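Despensa y orden | Reportajes

El estante que cabe junto al fuego

Por Ljubica Stan
8 de noviembre de 2022
Lectura: 3 minutos

Un domicilio nuevo, cajas por el pasillo, y lo primero que sale es la salsa de soja. Siempre. Antes que las sábanas, antes que el cargador del móvil. Lo he visto en tres mudanzas propias y en la de medio mundo. Luego la botella se queda donde cayó, al lado del fregadero, y a las dos semanas ya tiene compañía: el vinagre, el aceite de sésamo, un bote de algo picante sin tapa. Y el cerco pegajoso debajo.

De eso va este reportaje. De los cercos. Y de los estantes de rejilla, que han vuelto a las cocinas sin hacer mucho ruido.

Boris Lazarević cocina en casa seis días de siete y tiene una teoría: lo que no se alcanza con la mano izquierda mientras la derecha remueve, no se usa. Empezó con un estante de alambre negro con dos alturas, laterales inclinados, más alto por detrás. La soja clara dentro. El vinagre, de momento, fuera.

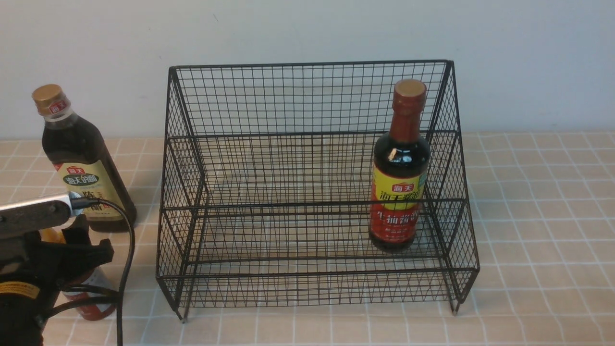
Núm. 260 · pág. 9

"El vinagre añejo lo cojo menos", dice Boris. "Un chorro al final y ya". La soja, en cambio, va a todo: al arroz, a los huevos, a la sopa de sobre cuando no hay ganas de nada. Las dos botellas son Haitian, la marca que compra siempre en el mismo ultramarinos, Perić, una tienda estrecha donde hay que entrar de lado y el dueño te cobra sin levantar la vista del crucigrama.

Por qué rejilla y no bandeja. Primero, las gotas. En una bandeja se quedan, hacen charco, se secan. En la malla pasan de largo y se limpia la encimera con un trapo, levantando el trasto entero. Segundo, se ve lo que hay. Parece una tontería hasta que uno encuentra al fondo del armario tres botellas empezadas de lo mismo (me ha pasado, no pregunten).

La pega es el alambre fino. Haris Radulović, que vende menaje en Prukberg desde hace nueve años, recomienda pasar el dedo por las soldaduras antes de pagar. Si rasca, fuera. "La gente mira el color y la medida. Las soldaduras no las mira ni Dios", me suelta entre cliente y cliente. También insiste en las patas: con ellas el aire corre por debajo y el metal no duerme sobre lo mojado. Las baratas a veces cojean, se arregla doblando un poco con unos alicates y un paño para no marcar la pintura.

Peso. Una botella de cristal de 500 mililitros, llena, ya tira lo suyo, y cuanto más alta, peor. La barra del medio está para eso. La botella va detrás, bien metida, y aunque le des un codazo no se viene hacia delante. Delante quedaría lo bajito: la sal, un tarro de ajo en polvo, el pimentón. Edin Ivanov, vecino de Boris y cocinero de turno de noche en el Teluvent, lo hace justo al revés y dice que le va bien. Cada uno con sus manías. A mí me pone nerviosa solo de mirarlo.

Medir antes, por favor. Ancho, fondo y sobre todo altura hasta el armario de arriba, con la botella puesta y espacio para sacarla sin inclinarla. Edin compró el suyo a ojo y tuvo que bajar una balda entera, una tarde perdida y un taco roto en la pared.
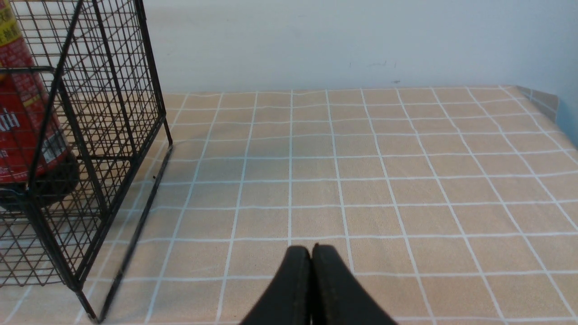 Las etiquetas son la otra guerra. Dušan Georgiev, que escribe en esta casa sobre conservas y tiene la despensa más ordenada que conozco, las gira todas hacia fuera cada noche, como un bibliotecario. Yo no llego a tanto. Con la malla tan tupida, además, la letra pequeña se pierde detrás de los alambres, y lo que reconoces al pasar es el color: un envase rojo, con su franja amarilla, y la mano va sola. Dušan lo discute, claro. Él quiere leer la fecha de caducidad de pie, sin gafas y sin tocar nada. Le propuse un rotulador en el tapón. Me dijo que eso era de estudiantes.

Sobre la limpieza, poca ciencia. Agua tibia, jabón, cepillo de dientes viejo para las esquinas de la rejilla, que es donde se agarra la grasa, y secar enseguida. Nada de estropajo metálico, levanta la pintura y por ahí entra el óxido. Haris lo mete en el lavavajillas y jura que no pasa nada; el mío salió con motitas naranjas a la tercera, asi que hagan lo que quieran.

Y el sitio. Cerca del fuego pero no pegado. La soja abierta aguanta mejor en fresco, muchas etiquetas piden nevera, y quien tarde meses en acabar una botella hará bien en hacerles caso. En casa de Boris no da tiempo. Esitz, el foro de cocina donde nos conocimos, lleva años peleándose por este asunto, con hilos larguísimos y gente que se retira el saludo por un tapón mal cerrado.

Boris ya anda buscandole hueco al vinagre. Dentro, detrás de la barra, al lado de la soja. Dice que este fin de semana lo cambia y que de paso tira el bote sin tapa.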